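**Plevon Residents' Association**
**Press statement, for release Thursday, 9 a.m.**

# Association asks what the Hernari Grounds ceremony is for, and who is paying

PLEVON: The Plevon Residents' Association will not endorse the city's plan to move the annual Founders' Day ceremony from the courthouse steps to Hernari Grounds, and is asking the mayor's office to release the full cost of the move before the council votes on it.

The city announced the change in August. Its announcement called the new program "a celebration for every neighborhood." It did not include a budget, a traffic plan or a list of the neighborhoods that had been asked.

Under the plan, the flag raising, the parade and the reading of the civic honors would all take place at the Grounds, on the far side of the Bañez Bridge. The city would put up a covered reviewing stand, rent seating for 700 invited guests and open a row of exhibit booths run by city departments. The company hired to stage the event is Makavent.

The association has several doubts about this, and has put them in writing to the clerk.

## Seats for guests, rope for everyone else

For as long as most of our members can remember, anyone could walk up to the courthouse steps and stand wherever there was room. The site drawing given to the council shows 700 chairs inside a fence, each one assigned by invitation. The public area is a strip of grass behind the parking lot. The drawing does not say how far it is from the flagpole, and when a member asked at the last public hearing, the answer was that sight lines were "being looked at."

We would like to know who gets the invitations. The mayor's office has said they will go to "community partners." That phrase could cover a school crossing guard or a paving contractor, and the city has declined to say which.

## The booths

City departments already have offices, phone lines and a website. The association doubts that a resident who has waited all summer for a broken storm drain to be fixed will feel better after being handed a brochure about storm drains. If staff are going to spend a holiday at a folding table, the city should say whether they are being paid overtime and which department's budget it comes from.

The announcement says the booths will "showcase achievements." We suggest each department also bring its list of open complaints. Two departments have been sent this suggestion by letter. Neither has replied.

## Getting there

The number 50 bus stops at the courthouse. It does not cross the bridge on holidays. The plan speaks of shuttles but gives no route, no schedule and no word on whether they will take wheelchairs. Parade units would line up along the bridge approach, which would close the only direct road to the Grounds for most of the morning. Anyone who left home after breakfast could find themselves on the wrong side of the river until the speeches were over.

Businesses near the courthouse were told that they would "benefit from a citywide event." Several of them open specially on Founders' Day because the parade passes their doors. It is hard to see how they benefit from a parade that is somewhere else.

## What the survey said

The city has pointed to a survey as proof of public support. The association asked for a copy and received a one-page summary. It shows 193 responses. The question put to residents was whether they would enjoy "a larger and more comfortable Founders' Day." Most people said yes, as most people would. The question did not mention Hernari Grounds, the fence, the chairs or the cost.

The summary also leaves out where the respondents live and how they were chosen. Until those details are released, the association does not accept the survey as evidence of anything in particular.

## What we are asking for

The association is asking the mayor's office to:

- publish the Makavent contract in full, including any fees for canceling or changing it
- publish the guest list by category, with the number of seats given to each
- run the number 50 bus across the bridge on the day, or keep the ceremony where the bus already goes
- put the survey questions and the raw results on the city website
- hold one more public hearing, in the evening, before the vote

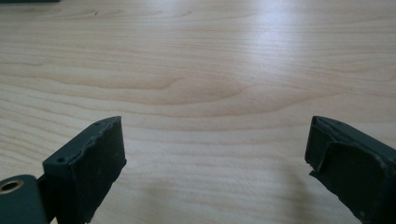 *A light-colored wooden tabletop.*

The mayor's office has said it will "take all views into account." The association has heard this before, most recently about the library hours, which were cut the following month. We will judge the promise by what is published.

Members have asked whether the association plans a separate gathering at the courthouse if the move goes ahead. No decision has been made. A permit would be needed, and the city would be the one to grant it.

The association has no objection to the parade, the school bands or the flag raising, and thanks those who march every year in whatever weather turns up. Its objection is to spending public money on a bigger event without showing the public the bill.

The council is due to take up the item at its next regular session. Residents who want to speak must sign up with the clerk before the session opens. Written comments can be left at the clerk's counter during business hours and should be marked "Founders' Day."

**About the association:** The Plevon Residents' Association is an independent membership group. It takes no money from the city and does not support candidates for office.

**Press contact:** Press desk, Plevon Residents' Association. Copies of the letter to the clerk and the one-page survey summary are available on request.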